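About Grakico

Grakico is a local news desk covering Flikirham and the towns strung along the Travmont road. We report on police, courts, fires, road closures and the things that go missing in between. If you heard a siren at 2 a.m. and want to know why, you are our core reader.

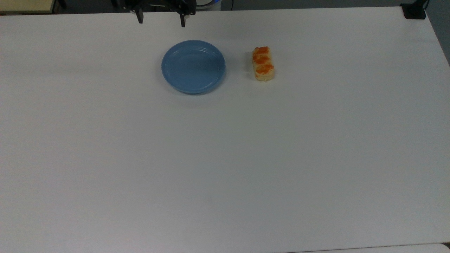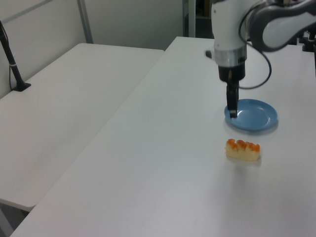
We started out as a one-page crime sheet, photocopied and left on the counter at the Erraji bakery, where it was mostly used for wrapping rolls. The bakery still takes 54 copies of the print edition. We have stopped asking what happens to them.

These days most people read us online, and 1085 households get the morning email, sent at 6:30 unless the night editor has fallen asleep on the keyboard. The staff is 9 people, of whom five can reliably find the courthouse parking lot.

How we work

We don't publish a name until charges are filed. Your cousin may already have posted it, with a photo and a theory. Your cousin doesn't have our lawyer.

When a child or an adult is reported missing, we run the police notice in full and put it at the top of the page. Once the person is found, the name comes off the story. We don't call families. If they want to talk, they know where we are.

We say "alleged" a lot. Readers write in to complain about it, and so did one man who was later acquitted and had changed his mind on the subject.

If a case we covered ends in a dismissal, the update gets the same spot on the page as the arrest did. Corrections run at the top too, in type you can read without a magnifier. February was a long month for that column.

Who pays for it

Subscriptions, legal notices and a furniture store in Travmont that has been closing down for as long as we've existed. None of them see stories before you do.

Tips

Use the form or come by the office over the hardware store in Flikirham. The doorbell doesn't work, so knock hard. For emergencies call 911 first, then us.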